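Stuck on the second bell door in Wollance (save file problem, maybe?)

Posted in: Horror and Puzzle Games > Wollance
Asked 16 February 2022

Hi all, first time posting, long time lurker. I've been playing Wollance on PC since it went on sale in December and I love it to bits, but I've hit a wall and I can't tell if it's me or the game. I'm in the Munar chapter, the part where you play as the daughter and have to ring the bells in order to open the door under the chapel. First door opened fine. Second door, I ring all the bells, I hear the chime, and then the door just sits there.

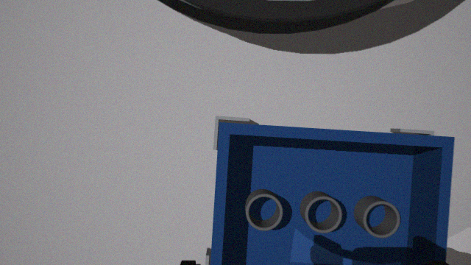 Noemi Costa
Member, Puzzle Help

I've tried it with the lantern on and off. I've tried walking back to the well and returning (which means sneaking past the thing in the laundry room every single time, and my nerves can't take much more of that!). I also reloaded my last checkpoint, but the checkpoint is after the first door, so if something went wrong before that I'd have to go all the way back to the start of the chapter. I have 28 hours in this save and I really don't want to lose the journal pages.

A few things that may matter. I'm on the normal difficulty, I have the Groltix mod installed for the wider field of view, and I skipped the optional scene with the priest. My brother thinks it's the mod. I think my brother just doesn't like mods.
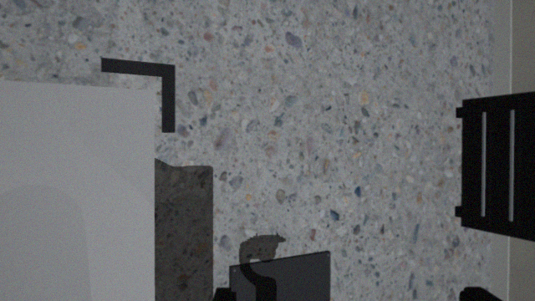 Does skipping the priest scene lock you out of the second door?
It doesn't. The priest only gives you an extra journal page and a hint about the bell order, so you can ignore him and still finish the chapter.

I found that much in the pinned thread, so I'm ruling it out. What I can't find is anyone with the chime playing and the door staying shut. Has anybody seen this? I'd be so grateful, I want to know what happened to the mother and I'm refusing to look at spoilers.

2 replies

Renzo Bianchini
Regular

I had this! Same door, same chime, and I was about ready to throw my controller across the room. The chime you're hearing isn't the "solved" chime. There are two that sound almost the same, and the game plays the short one whenever you ring the last bell, right or wrong. The real one has a low hum after it and the candles by the door go blue. If your candles stay yellow, the order is off.

The order changes between the first and second door, and the note in the sacristy only covers the first one. For the second you need the hymn board on the wall behind the altar. Read the numbers from the bottom up. I read them from the top down for a whole evening because that's how a normal person reads a board, and then I felt very silly.

Also, wait for each bell to stop swinging before you ring the next. If you go fast it drops one of them. I'm not sure whether that's on purpose or a bug, but it got me twice even after I had the right order. 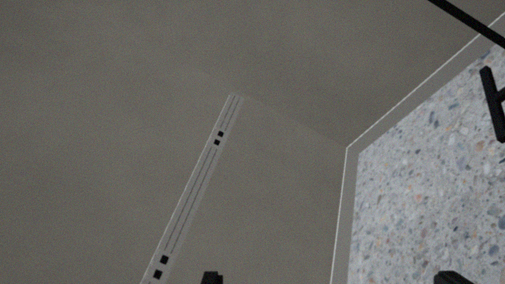
Once the candles go blue you still have to walk up and push the door yourself. It doesn't swing open like the first one did, and there's no button prompt unless you're standing pretty close to it. Save your lantern oil for what comes next, too. There's a long tunnel, and if you go in with less than 40 oil you'll be doing the last stretch in the dark. I did it that way and screamed loud enough to wake the dog.

About the mod, I'd turn it off just for this room. A wider view did weird things to the prompts for me, like they'd vanish when I got near. You can switch it back on afterward and your save won't care. Mine didn't, anyway, but copy the save folder first if you're worried about your pages.

Liliana Amato
Member

just restart the chapter, it takes like 20 min if you know where everything is

Okay, sorry, that was a bit short of me. I restarted mine and it worked, but I never found out why. I did lose two pages doing it and had to go get them again. If you played on the old patch and then updated in the middle of the chapter, I think the door can get stuck for good. The patch I mean was the big one, 410 MB or so on my machine, and people on the Tedesco forum were complaining about it for weeks. So if Renzo's bell order doesn't work and you updated partway through, I'd restart and not waste another night on it.

The pages do stay in the same places, so picking them up again isn't too bad. One is behind the loose stone by the well and the other is in the coat pocket upstairs.

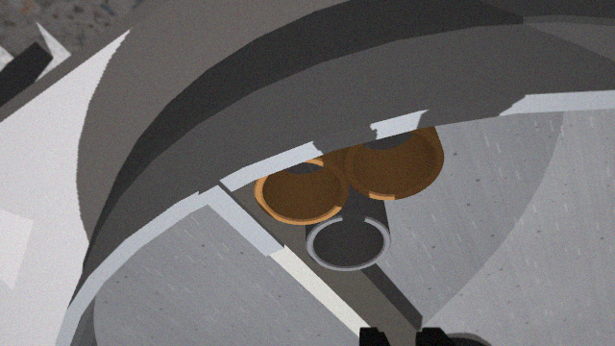

Amrit Gagnon
Bottom to top on the hymn board worked for me as well, thanks Renzo. I'd only add that the third bell is easy to miss if your brightness is low, so turn it up before you start counting swings. And keep the mod off until you're through the tunnel, the prompt for the ladder at the end disappears with it on too.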